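The Quiet Half of the Antenna

Most complaints about noise on the low bands are blamed on the neighbors: solar inverters, plasma sets, cheap chargers. Much of it arrives on the outside of the operator's own coax. A feed line without a choke is part of the antenna, and it runs through the noisiest space on the property, the house.

Nundska, a small maker of ferrite chokes and baluns, has been measuring this for club members who send in their station details. 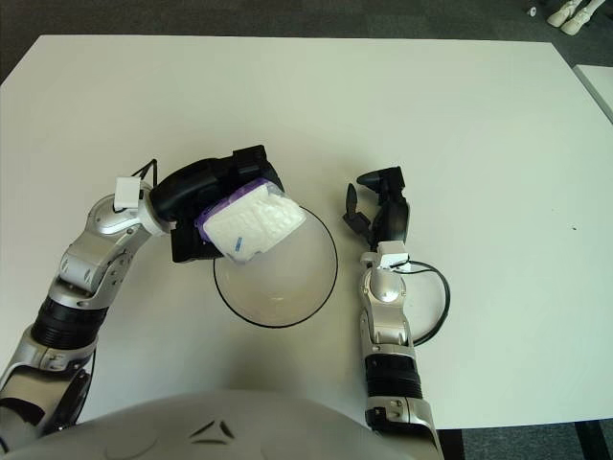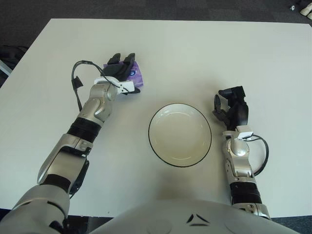
On Monday evenings the 80 meter net takes up the same subject, and there Yesenia Cárdenas objected that a choke at the feed point had done nothing for her, and that she got her quiet band back only after fitting a second one where the cable enters the wall. Her result is common. A choke at the feed point keeps the antenna from driving current down the shield. It does little about current picked up along the run between the antenna and the shack, which can be 100 feet of cable lying beside house wiring.

The figure that matters is the resistive part of the choking impedance. A choke that is mostly reactive can resonate with the line and make matters worse on one band while helping on another. Many older designs, wound as a plain coil of coax, fall into this group. They show a sharp peak near one frequency and very little two bands away. Turns on a mix 31 ferrite core give a broad, lossy curve that holds up across 80 and 40 meters.

Tien-fu Chien tested a coil of coax against a wound core on the same end-fed wire. On 80 meters the coil measured 400 ohms, nearly all of it reactive. The core measured 914 ohms, mostly resistive, from the first winding he tried. He added turns until the value stopped rising, then took one off.

Power handling needs some care. A choke that is comfortable at 100 watts may overheat at 500 on an off-center-fed dipole, where the common-mode voltage is high. Run a long carrier into the antenna at low power, shut down, and feel the core. If it is warm, add a second choke in series before raising the power.

Chun-hung Chiang keeps a clamp-on current meter on the bench and checks the shield at three points after every change. The readings go in the station log next to the band and the power level.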